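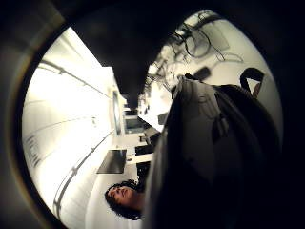
Hemp extract labels vs. lab certificates: how far off is yours?

Posted in January by tinct_calc

I compared the label on my Levau hemp extract with the certificate posted for the same lot. The label says 1000 mg of CBD per bottle. The certificate for lot 121, issued by Grulell, works out to 17 percent less once you multiply concentration by fill volume. Levau support says this is within their tolerance but won't state what the tolerance is.

The certificate reports mg per gram. The label reports mg per bottle. To get from one to the other you need the density of the carrier oil, and it isn't printed anywhere. I used a published figure for MCT oil. Has anyone done this with another brand?

---

sourdock

Check whether the certificate counts CBD only or total cannabinoids. Prikine prints total cannabinoids in large type on the front and the CBD number on the back in small type. I dosed from the wrong one for a month.

---

tinct_calc

CBD only, on both documents. CBDA is a separate line and it's below the reporting limit.

---

ml_per_drop

The density step is your weak point. If the carrier is olive oil or a blend, the MCT figure is off by a few percent. That won't explain a gap that size, but it should be in your error estimate. Fill volume matters too — bottles get overfilled or underfilled, and you're assuming the nominal volume.

I weighed Prikine bottles full and then empty, from 3 different lots. Two were close to nominal. One was low. 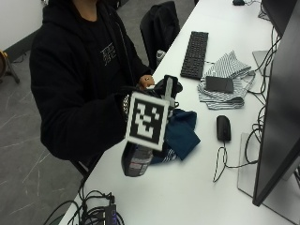 I'd also want to know how the sample was taken. If the lab draws from the top of a bottle that wasn't mixed, the result describes the top of the bottle. Ask Grulell for the sampling procedure. They may only release it to the client, but asking costs nothing.

---

harrowgate_rx

I disagree that any of this tells you much. One certificate is one measurement with its own uncertainty, and you haven't quoted it. If the method is good to 10 percent, a large part of your gap could be noise. Absorption also changes a lot depending on whether you take it with a meal, far more than the amount you're arguing over.

---

tinct_calc

Variation in absorption is a separate problem. It applies on top of whatever is in the bottle. The uncertainty point is fair. The certificate doesn't list one, and I've asked.

---

sourdock

Agree with tinct_calc. If a pharmacy tablet came in that low, it would be pulled. "Your lunch matters more" is no defense of a label.

---

harrowgate_rx

It isn't a pharmacy tablet. Anyone on blood thinners or seizure medication should talk to a pharmacist before working from either number.

---

Comments

quietvalve: Le Roux lists the carrier oil and its density on the box. Saves a step.

ml_per_drop: Le Roux certificates are per lot or per product?

quietvalve: Per lot. Mine was missing from the site and they emailed it.

Recent threads

Converting mg per gram to mg per mL
Prikine changed the dropper, same markings?
Does storage in the fridge cloud the oil?
Grulell certificates: reading the reporting limit column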